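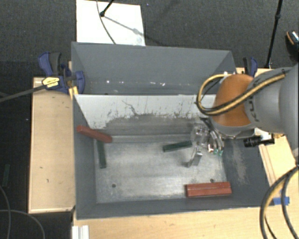
Helside has been repairing and refilling office printers since before most of its customers had email, and in September it opened the doors of its service center to anyone who had signed up through the website. I went on the Tuesday, mainly to see how a small firm keeps old machines going after the makers have stopped supplying drivers for them. Graziella Sanna, who runs the driver desk, met the group at the side entrance at nine and took us straight upstairs. On the way we passed a big gray metal bin split in two by a divider, its white paint worn down to dull gray along the lower part, with a long red block lying tilted on the bare metal floor of the front compartment. Upstairs it was all desks, cables and printers.

There were 12 of us, mostly people who look after equipment for schools, clinics and small offices. The visit was planned for the whole morning and ran a bit over.

The driver desk

The first stop was the room where Helside tests printer software. It keeps a shelf of old desktop computers, each with a different operating system, and a laptop for every current one. A paper label on each machine gives the system version and the date it was last wiped. When a customer calls to say that a printer stopped working after an update, the staff pull the same model from storage, connect it to a matching computer and try to get the same fault.

Sanna said the storage room holds 1213 printers and multifunction units. Some are duplicates kept for parts. She opened the door and let us look in from the hallway, as the aisles are too narrow for a group. The shelves go up to the ceiling, sorted by connection type first and maker second. I would have done it the other way, but she explained that most of their trouble calls are about the connection. The parallel port models are at the back.

We then watched a full install of a driver for the Marar 28, a flatbed all-in-one that is still common in doctors' offices. The original disc does not run on a current system. Helside's method is to unpack the installer by hand, take out the scanner and printer parts separately, and load the printer part through the system's own "add device" window. The scanner part goes in second, after a restart. Doing it in the other order leaves the scanner listed but not responding, and we were shown that as well. The whole job took less time than the coffee break that followed.

I asked about the many websites that offer driver downloads. The desk does not use them. It has its own archive, copied from the discs that came in the box, and each file is checked against the disc again before it goes to a customer. If a disc is missing, they ask around among other repair shops. Customers with a service contract can download from the archive themselves, and everyone else has to call.

The repair floor

After the break Ettore Leone took over. He is in charge of the repair floor, a long room with benches down both sides and a sink at the end for cleaning print heads. He had a laser printer open on the bench and replaced the pickup roller while talking. His advice for anyone with paper jams was to clean the roller with a damp lint-free cloth before ordering a new one, and to fan the paper before loading it. He also showed us a fuser unit with a torn film, which leaves a repeating mark down the page. You can measure the distance between the marks and look up which roller or drum is at fault. A chart for this hangs over every bench, and I took a copy home.

Ink came up several times. Helside sells its own cartridges under the Iltenico name, and several people wanted to know whether they would cause error messages. Leone said that some models do show a warning the first time and that it can be dismissed with the OK button, though on others a firmware update may lock the cartridge out completely. He turns automatic firmware updates off on every printer that leaves the floor and writes this on the work order.

Print management

The last part was a talk on Halter, the print queue program that Helside has been selling for the past 2 years. I found this less useful. It lets an office hold jobs until the user enters a code at the printer, and it reports how many pages each department prints. The demonstration went well enough until somebody asked about mixed offices with both old and new machines. Halter needs a small add-on box for any printer without its own network port, and the price of the box was not on the handout. I have written to ask for it and will add it here when I have an answer.

Practical notes

Parking is on the street and fills up early — I ended up two blocks away. The entrance for visitors is on the side, next to the loading dock, and the front door stays locked. There is an elevator. Coffee and rolls were provided, but no lunch.

Bring the exact model number of any printer you want to ask about, from the sticker on the back or underneath. The name on the front is often shared by several versions that take different drivers. I had only the front name for one of ours and had to call the next day. The driver desk found it quickly, and the file was in my inbox by noon.

The next open day is planned for spring. Sign-up will be through the Helside website again, and places go to those who register first.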